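**Kurkmont reissue of the second Drekura album: worth it if you own the original?**

**slowfader** wrote:
Got mine Thursday and I've played it 3 times through already. For anyone who missed the news, Kurkmont put the whole thing back on vinyl with a second disc of demos, and the drums finally sound like drums! Side two opens with "Gamage" and I had to sit down. You can hear the organ under the second verse, the one I always thought was a keyboard player's myth. 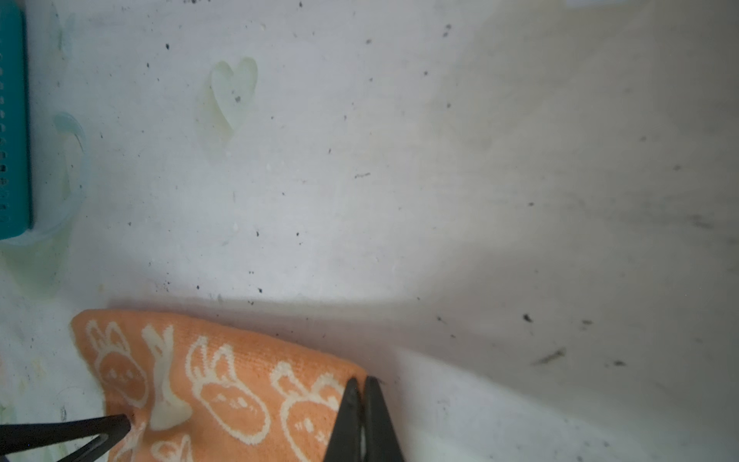

The demos are rougher than I hoped, but "Pulent" with only bass and voice is worth the price on its own. Anybody else got theirs yet?

**tapehiss_marge** wrote:
Mine came the same day and I'm on the other side of this one, sorry. The new master is LOUD. Put on the quiet bit before the last chorus of "Gamage" and compare it with an old copy. There is no quiet bit anymore. I love this band, I've seen them 12 times, and I wanted to love this.

**slowfader** wrote:
Which pressing do you have though? Mine has plenty of room in that spot. I'm on a pretty modest turntable, so maybe I'm missing it.

**tapehiss_marge** wrote:
Black vinyl, regular edition. I'll try it at my brother's tonight, he has better speakers than me.

**oddmeter** wrote:
Can we talk about the bonus live side?? It's from the December tour, when Bilal Bataineh was filling in on guitar, and he plays the "Pulent" solo completely differently every time the riff comes around. I was at one of those shows and have been describing that solo to people ever since, badly. 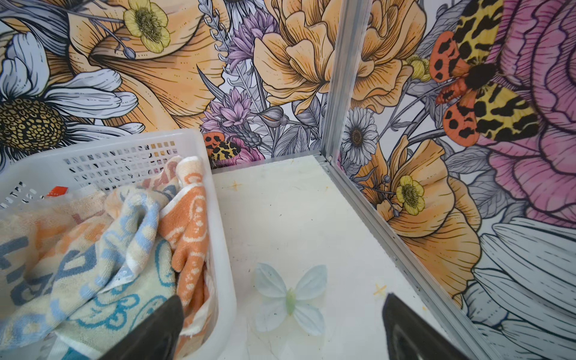 They stretch the ending to 15 minutes and it never drags. The crowd starts clapping on the wrong beat and the drummer just goes along with them until they catch up. So good.

**tapehiss_marge** wrote:
OK yes, the live side is great. No argument there.

**norwegian_b_side** wrote:
I'm with Marge on the loudness and with oddmeter on Bataineh. I still think the first album is the better record, and you can all yell at me now.

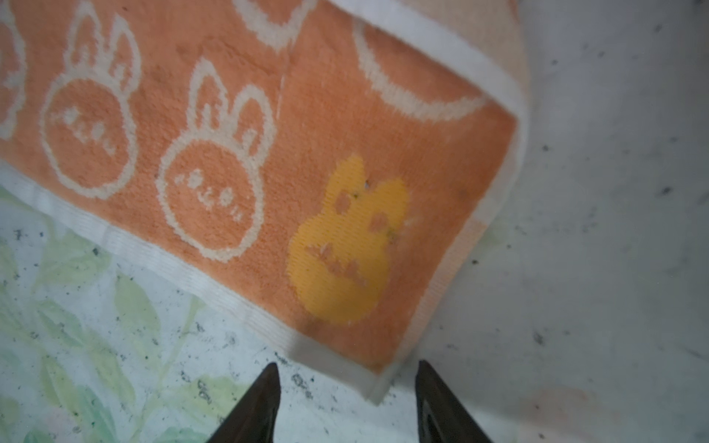
*Orange towel, rabbit pattern, white border*

**slowfader** wrote:
The first album has two great songs and a lot of tuning up!

**norwegian_b_side** wrote:
Four great songs. And the tuning up is charming. 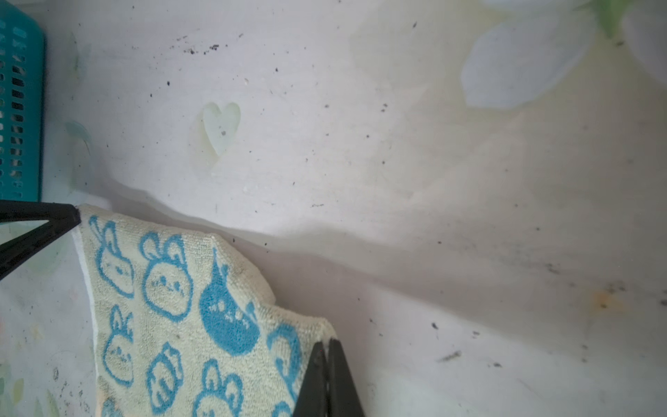
*The cream one with the blue cartoons*

**tapehiss_marge** wrote:
Back from my brother's. It's a bit better on his setup, I'll give you that, but the cymbals still wear me out by the end of side one. I'm keeping it for the live side and the 24 page booklet, and the old copy stays on the shelf next to it.

**oddmeter** wrote:
Check the booklet for the handwritten set list, they had "Gamage" down as the opener and then crossed it out. Would have loved to hear that.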